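Friday, June

Up early and at Haltville before the others. Bartosz had left the heating off again so I kept my coat on for the first hour and did the emails.

Spent most of the day on the wooden rod. The job sounds like nothing: get hold of it, lift it, put it down where it's wanted. Salamatu says a two-year-old can do it, and she has one, so I take her word. We gave the arm 12 goes before lunch and it managed 4. After lunch I slowed the closing of the jaws and it managed more, but it takes so long over each one that you could make a pot of tea in the meantime.

The trouble is with anything round. A box sits still while you fumble at it. A rod turns away as soon as you touch it off-centre, and then the arm carries on as if it still had hold of it. Bartosz thinks more practice will sort this out and wants 1000 goes on record before we judge. I think he may be right about rods. I am less sure about a kitchen drawer, where the rolling pin is under the whisk and the whisk is caught on the grater.

Rang Mrs Pawłowska at Trallach in the afternoon. She wanted to know if she could have something for the packing bench by winter. I told her no for the packing, perhaps for sorting if all the pieces are the same size and somebody sets them out first. She said setting them out was the work. I had no answer to that and wrote it down.

My view tonight, for what it's worth: washing-up no, folding no, fetching one known thing from one known place, nearly. I said much the same to Salamatu on the way to the bus and she said I was being gloomy.

Must order more cable wrap. Soup for supper, bed by ten. 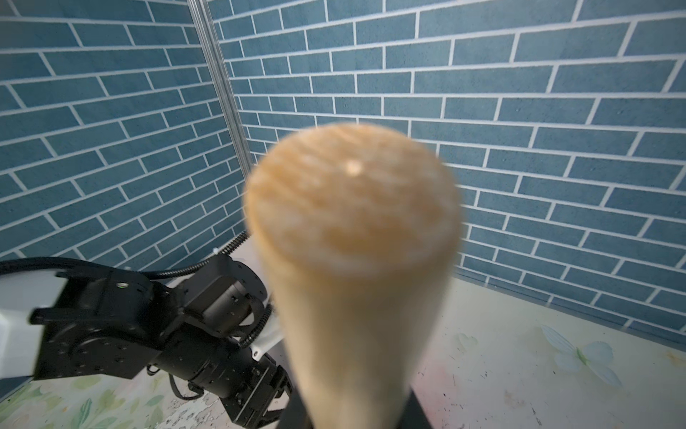
The rod and the arm, blue brick paper behind.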